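Chapter 6
Paper, Paper Everywhere: Clearing a Work Table

I used to think a messy table was a storage problem. Then I spent a winter at the Kasatmont shop and changed my mind — it's mostly a sorting problem, and paper is the worst of it.
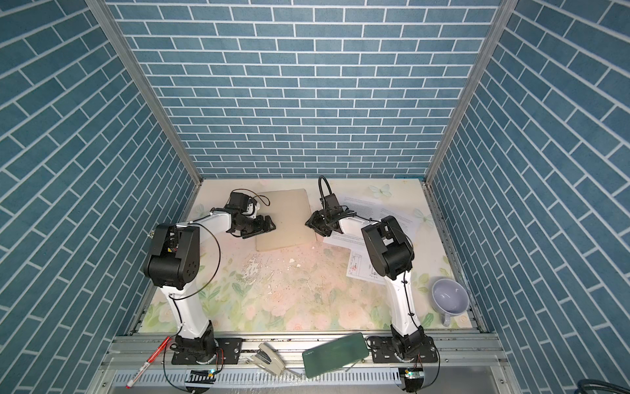

Sorting starts with one boring question: does this thing belong on the table at all? I ask it out loud, which my family loves. A mug lying on its side, like the lavender one in the lower right corner, is an easy call, so I take it to the sink first and enjoy the quick win. Crumbs go next. Paper I save until I've warmed up!

Once the easy stuff is gone, I make two piles, "using today" and "not today." Don't read anything yet.

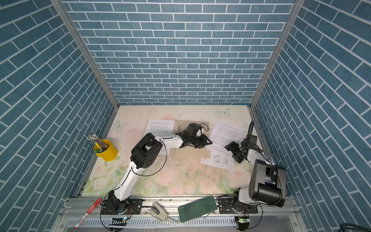 The second pile is always bigger, and that's fine. At Grornside I once sorted roughly 1000 sheets this way, and only 23 went back on the table. Drawings get a pile of their own — fold one badly and you'll be squinting at the crease for months.
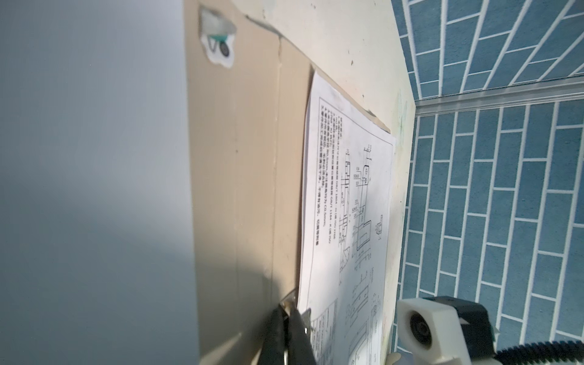
Figure 6. A technical drawing with its title block and notes.

We'll start with loose sheets, then move on to drawings.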